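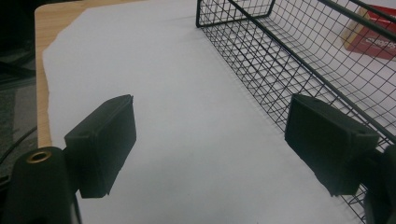 Figure 1. Hand-held gripper open over the work surface, with the wire mesh basket beside it.

Automation and the Packing Table: Changes in Work at the Drostura Order Center

Student project report, Department of Work and Organization, Wondmont College

1. Background

Drostura packs small household and grocery orders for local stores. The company is preparing to automate part of its basket packing, and it asked our department to study what the change means for the employees who now do the work by hand. The robot arms themselves, supplied by Marchuk, will not be in regular use until next year. In the meantime, a number of packers have been moved to a new task: they carry out packing motions with hand-held grippers, and the recorded motions are used to train the control software, which is called Fernotard.

The project covered the months from March to June. Its purpose was to describe the new task, to compare it with ordinary packing, and to report how the employees see their own position. The technical performance of the software was outside our scope.

2. Method

We interviewed eight employees. Seven of them had worked at the packing line before moving to the gripper task, and one had been hired directly for it. Each interview lasted 28 minutes on average and was held during paid hours in a room away from the supervisors' office. We also observed the work on several mornings and read the written instructions given to new operators.

Participation was optional. Statements are reported without job titles where a title would make a person easy to identify.

3. The task

An operator works at a small table with a gripper in each hand. Items are picked up, moved, and placed in or next to a wire basket, then returned to a starting position so that the motion can be repeated. The instructions ask for steady speed and for a clear grip before lifting. Dropped items are noted and the attempt is marked, but it is not erased, as the software team also wants examples of failure.

Boxes were described as the easiest items. A cardboard box has flat sides and keeps its shape if the jaws close evenly. Bags and soft packages take more practice.
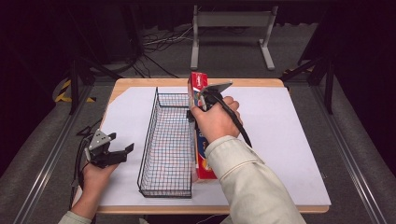 Several operators said that the hardest part of the first week was giving up their fingers. A packer who can turn a box in one hand without looking has to plan the same turn in advance when holding it between two jaws. One operator described going home with the feeling of having "packed nothing all day," although the recording targets had been met. Others came to like the slower pace - two compared it to learning a musical instrument.

The cables on the grippers were a common complaint. They limit how far an operator can step back, and they have to be kept clear of the table edge and of the other hand. The instructions mention this only briefly, and most people learned it from a coworker.

4. Findings

4.1 Physical load. Operators reported less walking and less lifting than on the line. In exchange, they reported more strain in the wrists and thumbs. Rest breaks are still set by the old line schedule, with long stretches between them. Roughly 7 weeks into the project, the company began to allow short pauses on request, but few operators asked for one.

4.2 Skill and recognition. Experienced packers know which items should go in first and which will not bear weight. This knowledge enters the recordings, yet it does not appear in any job description or pay grade. The operators are still classed as general packers. Management told us that a new classification is under review.

4.3 Job security. Opinions were divided. Some operators believe that knowing the system will protect them when the arms arrive. Others see themselves as training their own replacement and said so plainly. All of them wanted to know how many line positions will remain, and the company was not able to give us a figure.

5. Recommendations

We recommend that Drostura set a separate break schedule for gripper work and add a section on cable handling to the operator instructions. The pay classification should be settled before further employees are moved from the line. We also recommend a written statement on planned staffing, even if parts of it must remain open, and regular meetings at which operators can speak directly with the software team.

6. Limits of the study

The group was small, and all interviews took place before the arms were in use. Views may change once they are running. We were not given access to the recordings and cannot judge how operators' work is evaluated from them. A follow-up study by next year's project group has been proposed to the company.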